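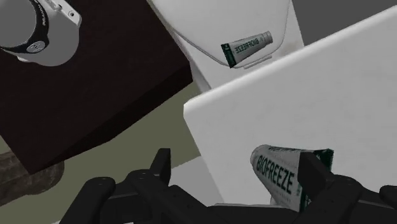
Gripper replacement, Onix cell. Willy Visser went through the two Tronier quotes. The base unit is $2000 without fingers; padded fingers add $135 per pair. Members agreed that tube stock remains the test item for the simulation work. With the Biofreeze tube held between both fingers and the lettering still readable, label reading in the grasp stays in the specification.

Decision: buy one unit and two finger pairs from this year's budget. Fledby to confirm the mounting plate — $200 is reserved for it.

Simulation licenses: deferred to May. Rizvi asked for 40 more hours of compute; approved.

Action: Visser to send the order form.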